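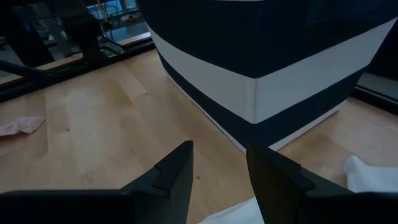 ## Filling holes before you decorate

Every wall has holes in it. Some came with the house, some arrived with the shelf you were so sure about, and one is usually the size of a door handle because the doorstop was going to be fitted last October. Paint will not hide any of them. Paint is more inclined to point at them.

**Get the loose stuff out first.** Run an old screwdriver or the corner of a scraper round the hole and let anything crumbly fall. The hole will get bigger. This is upsetting but correct. Brush out the dust with a dead paintbrush (you have one, it's behind the boiler, it was going to be cleaned) and flick a bit of water in if you're on bare plaster. Dry plaster drinks the moisture out of filler and the patch drops out in one neat biscuit some weeks later.

**Rawlplugs.** Don't dig. Turn a screw two or three threads into the plug, grip the screw with pliers and pull. If the plug won't budge, tap it in below the surface with a nail punch and fill over the top. Whoever buys the house can find it.

**Powder or ready-mixed?** Ready-mixed is fine for pinholes and hairline cracks. Anything deeper than your little fingernail wants powder, mixed to about the thickness of peanut butter. Mix less than you think. I have thrown away enough set filler to build a modest rockery, and Lucyna Grabowska next door once had to bin the bowl as well, which was her good one.

**Deep holes go in layers.** Fill to just short of the surface, leave it to go hard, then do the last bit. If you pack it all in at once it sags, cracks, and stays soft in the middle like a bad pie. Leave the last layer very slightly proud. It shrinks.

**Use a wider knife than feels right.** A 60 mm knife over a 10 mm hole gives you something flat. A narrow one gives you a small hill with a ditch on each side. Hold it nearly flat to the wall, one stroke across and one down, then put it away. The fifth stroke has never improved anything.

**Corners and skirting gaps** want decorator's caulk. Filler cracks there as soon as the heating comes on. Cut the nozzle small, smaller than that, and smooth the bead with a wet finger. Check the tube says it can be painted over. Plain bathroom silicone can't, and the paint will crawl away from it in little beads.

**Sanding.** 120 grit wrapped round a block of scrap wood. Wear a mask, shut the door, and take the washing off the airer before you start, not after. If the house is old enough that there may be lead in the paint underneath, test it before you sand anything.

**The torch trick.** Kha Ninh taught me this one and I have slightly resented it ever since. Wait until it's getting dark, turn the lights off and hold a torch flat against the wall so the beam skims across. Every lump you've left will throw a shadow. You'll either fix them or learn not to own a torch.

**Prime the patches.** A dab of watered-down emulsion on each one, left to dry, stops them showing through as dull spots. It takes 8 minutes, including finding the brush.

Leftover powder keeps for ages in a jam jar with a tight lid. Write FILLER on it in large letters, especially if it lives anywhere near the flour.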